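4. Comparing Wrist Cameras and Controllers on Artificial Flowers

4.1 Why flowers

Most of our earlier work used blocks. Blocks are obliging: they have flat sides, they stay where they are put, and a depth camera sees all of them at once. A gripper that does well on blocks has shown that it does well on blocks. We wanted a task in which the part worth grasping is thin, the part worth looking at is somewhere else, and a third part gets between the camera and both. Artificial roses and hydrangeas meet all these conditions and cost less than anything sold as a benchmark.

The flowers are also deformable in an unhelpful way. The stems hold a bend after a bad grasp, so a failure in one trial leaves a mild reminder for the next. We straightened stems by hand between trials where the bend was obvious and left the rest alone. The leaves are attached with what the manufacturer must have regarded as optimism. They come off under modest load, and a policy that pulls a stem past a leaf will often end up holding a clean stem next to a separate sprig. We kept these sprigs on the table during the runs. They make fair distractors, and a grasp planner that takes one for a flower should have to own the mistake.

4.2 Hardware under test

We compare 2 wrist cameras and 2 controllers, crossed, on a two-arm station at the Lollgate lab. The grippers themselves were held constant in firmware and closing force, which took longer to arrange than the experiments did.

The first camera, which we call the Pinis after its mount, is a narrow cylinder that sits close to the gripper body. It has a short minimum focus distance on paper. The second, the Banby, is a small box mounted on top of the gripper. It sits higher and sees more of the table, at the price of a taller wrist and a cable that wants to be somewhere other than where it is. Both cameras feed the same encoder at 60 frames per second. Neither was designed with petals in mind and we do not hold this against their designers.

The first controller is the joint impedance controller that came with the arms. The second is Mutiso, our own Cartesian controller, which runs at 1000 Hz and adds a compliance term along the approach axis. The term is there to let the fingers slide down to the tabletop and stop gently when they get there. The vendor controller also stops when it gets there, in its own way.

A fixed camera over the workspace was used for scoring and was hidden from all policies. This point matters more than it should. An early version of our pipeline passed the fixed view to the encoder through a leftover configuration entry, and for a happy week every camera we tried was excellent.

4.3 Task and scoring

At the start of a trial, roses and hydrangeas are laid out across the table between the arms, with a tray at each side. An arm must approach a flower, grasp it by the stem, lift it clear, and place it in the tray on its own side. Stem directions vary between layouts. Some stems point back toward the arm that has to pick them up, some point away, and a few cross the joint between the two table panels, where a fingertip can catch. We considered sanding the joint. We then considered that real tables have joints, and went to lunch.

A grasp counts as good if both fingertips close on the stem, with no petal between them, and the flower stays held through the lift. A grasp on the bloom that survives the lift is scored separately as a "bouquet error," since it does deliver the flower and would probably please everyone except us. A grasp on a loose sprig is a failure whatever happens next. Placement is scored by whether the bloom ends up inside the tray. Stems may stick out.

Layouts were drawn before the study and shared by all four conditions. The operator rebuilt each one from a printed overlay. We do not claim that two rebuilds of the same layout are identical, because leaves have opinions, but a repeat check in June found that scores on rebuilt layouts moved less than scores between conditions did.

4.4 What the cameras changed

The cameras behaved alike until the last part of the approach, and then very differently. At a distance, both see blooms clearly. Red against white is as close to a gift as robot perception gets, and the pale blue hydrangeas are only a little harder. Stems are another matter. Under the low Pinis mount, the stem is often visible all the way in, until a leaf arrives and takes the whole view with it. Under the higher Banby mount, the stem disappears behind the fingers earlier, but single leaves cover less of the image when they intrude.

We had expected the low mount to win on accuracy and lose on occlusion, and to be able to say so in one sentence. The results do not cooperate. With the vendor controller, the Banby gave more good grasps on hydrangeas and the Pinis gave more on roses. Hydrangea leaves are broad and lie across the bloom or beside it, which is exactly where a low camera ends up. Rose stems are long and mostly bare, so the low camera gets its clean look. Pooling the two kinds of flower makes the difference all but vanish, and an earlier draft of this section did pool them and concluded that camera placement was unimportant. We mention this as a service to anyone pooling things.

Close leaves caused a failure we had not planned for. When foliage fills the image, the encoder does not report that it has lost the target. It reports a target. Leaf veins are thin, long, pale and gently curved, and at close range the stem detector likes them very much. In the worst cases the detected stem ran along a vein for most of its length, with a confidence higher than the one given to the stem itself a moment before. Lowering the exposure helped with blown-out regions beside the leaves and did nothing for the veins. Figure 5 shows the workspace with both arms over the table, and a wrist view of the sort the encoder finds so persuasive.

4.5 What the controllers changed

Mutiso improved stem grasps with both cameras. Much of the gain comes from contact with the table. A stem lying flat has to be taken from very near the surface, and a controller that treats the surface as an insult tends to stop high, close on air, and lift with great care. The compliance term let us command a target slightly below the tabletop and leave the physics to sort it out.

It also introduced errors of its own. A compliant wrist that brushes a leaf will yield to it, and on a few hydrangea trials the gripper was politely steered off the stem by a piece of fabric foliage. The vendor controller pushed straight through in the same layouts and got the flower. We raised the lateral stiffness, which cured this and slightly worsened the grasps near the table joint. We then stopped tuning, on the grounds that the study had to have an end.

One interaction deserves notice. The vein failure described in 4.4 was more frequent under Mutiso than under the vendor controller. The slower contact phase gives the encoder more frames of leaf to be wrong about, and the filter, seeing so many detections agree, becomes convinced. Freezing the stem estimate once foliage passes a set share of the image removed most of these cases. It is a crude fix and we have kept it.

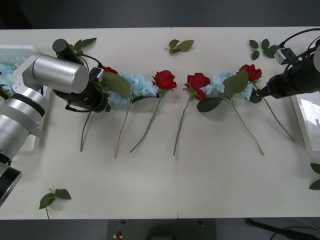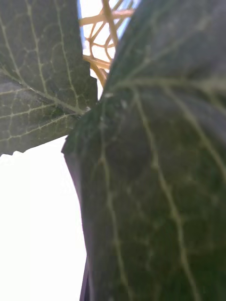
Figure 5. First image: the two-arm station from the fixed camera, with red roses, pale blue hydrangeas and loose leaf sprigs between the grippers. Second image: a wrist-camera view dominated by two dark green leaves, with the vein network visible on both.

4.6 Limitations

All of the flowers came from one supplier and there were only two kinds. We have no evidence about tulips. The cameras differ in mounting height as well as in optics, so our comparison is between complete wrist assemblies, and readers hoping to buy a lens on the strength of it should wait. The threshold for freezing the stem estimate was chosen on layouts that also appear in the evaluation. A held-out set is being prepared, using the flowers that still have their leaves.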